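Lakell Dance Parents and Teachers Group
Minutes of the February meeting

Print this page | E-mail this page

Present: Ok-hee Won (chair), Awuor Obura, Uyên Giáp, Diệp Ông (minutes). Hiếu Trương joined at 7:20 and asked what he had missed. He was told.

Last month's minutes were approved after "lively exchange" was changed to "discussion."
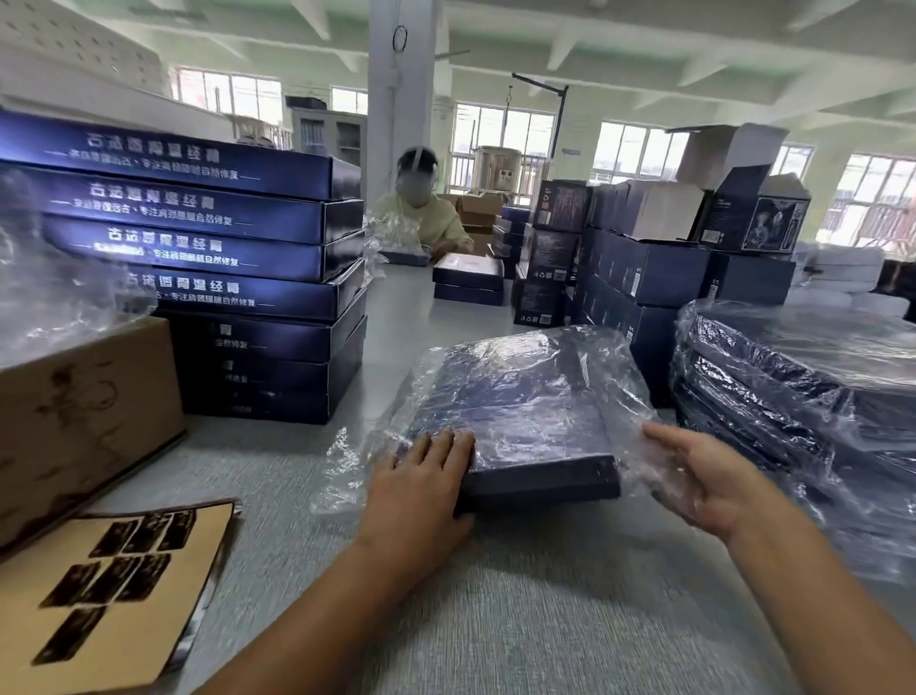
Page last changed: February, by D. Ông

1. Spring recital
Awuor reported that the Zanorer hall is ours for the Sunday afternoon, with 200 seats and one working dressing room. There are 19 numbers on the program. Ok-hee asked if any could be cut. Every teacher present agreed that one could, and each named somebody else's. The program stays at 19.

The junior tap class will go on before intermission this year. Uyên said the floor needs to be dry-mopped between tap and ballet, and Hiếu said he would do it if he didn't have to bow afterward.

2. Costumes
The Sastirora order is late again. The supplier's latest e-mail says the skirts are "moving," without saying in which direction. Uyên will call on her lunch break. If there is no delivery date by the next meeting, the intermediate jazz class will wear last year's vests, which fit most of them if they don't raise their arms. The choreography has a lot of arms.

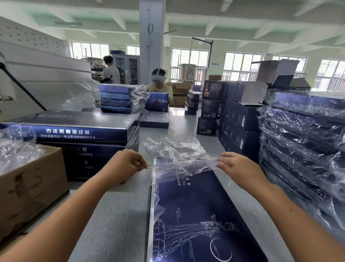 Awuor asked that parents not sew on sequins at home. Last spring's were still being found in the piano. Agreed.

3. Tickets
Some 100 tickets have been spoken for, mostly by grandparents. Diệp proposed a limit of four per family until the week of the show. Hiếu, who has a large family, voted against. Carried.

4. Adult beginner class
Now 16 on the list. Ok-hee will teach it in Studio B, where the mirrors are kinder. Start time moved to 7:45 so that people can park.

5. Any other business
The music for "Tăng" is still too fast. Uyên says it is the right speed and the dancers are slow. Left open.

The meeting closed at 9:10. Awuor has the key.

3 comments | 2 shares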